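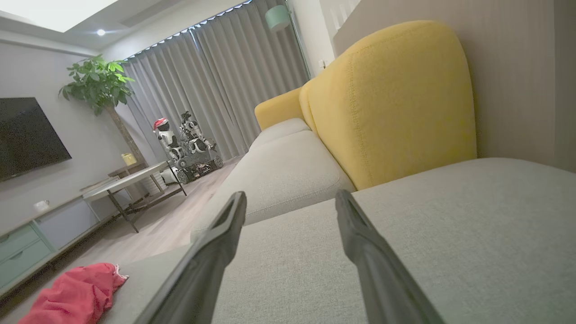 wavdale_jen wrote:
No way I'd pay for delivery on that. Bedcombe wants 282 to go 20 miles and they leave it on the curb if your stairs have a turn in them. Rent a van.

mudroom77 wrote:
282?? When did that happen. We paid way less when we moved over from Barnden, and they took it up to the second floor.

wavdale_jen wrote:
Since they switched haulers. Check the delivery page, small print at the bottom. Anything with three seats is "oversize" now.

Fung-ping Yuen wrote:
OP here. Van is an option but I'd need a second person and my brother's back is bad. Also never driven one. Has anybody used Khalaf? They quoted me lower over the phone but wouldnt put it in writing.

tallpaul_b wrote:
Used Khalaf twice. Fine both times. Slow. Get it in writing or don't do it, the guy on the phone isn't the guy with the truck.

mudroom77 wrote:
Gonna disagree on the van. By the time you pay for gas, insurance, straps, and lunch for whoever helps you, you saved what, nothing. And if you scrape the van that's your deposit. Let somebody else carry it.

wavdale_jen wrote:
Lunch is not 282 dollars mudroom

mudroom77 wrote:
You haven't met my cousin

tallpaul_b wrote:
Measure first whatever you do. Door, hallway, the landing, the ceiling over the landing. Corner to corner on the sofa too, not just the length. We had to take a door off its hinges at 9 at night.

Fung-ping Yuen wrote:
Measured the door, didn't think of the landing. Going to do that tonight. Do the legs usually come off?

tallpaul_b wrote:
Usually. Flip it and look. Put the bolts in a bag and tape the bag to the frame - don't put them in your pocket.

kessel_rd wrote:
Does Bedcombe still cover damage up to 2,000? That was the only reason we went with them. They tore a cushion and paid for it, took 21 days but they paid.

wavdale_jen wrote:
Think so but only if you note it on the slip before they leave. Sign first and its your problem.

Fung-ping Yuen wrote:
ok Khalaf emailed the quote finally, stairs included. Probably going with them. Landing is tight but should work with the legs off. Thanks all

mudroom77 wrote:
Good. Keep the email on your phone when they show up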